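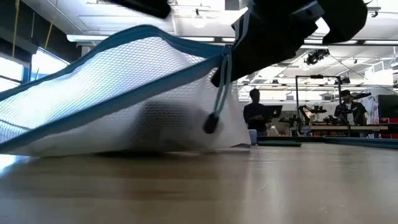

White mesh with teal edging, on the bench.

June, 4:30 pm. Sourdough notes, Vumside starter. Fed it 500 g of the Mottram rye this morning and it doubled in 6 hours — best rise yet! Smells like green apples. Keith Cropper wants to try the Gavar wheat next, and I'm all for it.
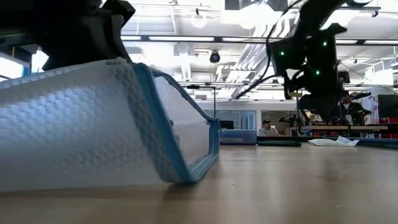 Hanyu Fan thinks we should cut the salt a little and rest the dough another 30 minutes before shaping. Loved the crumb on her last loaf, so yes. To do: order more rye, label the jars.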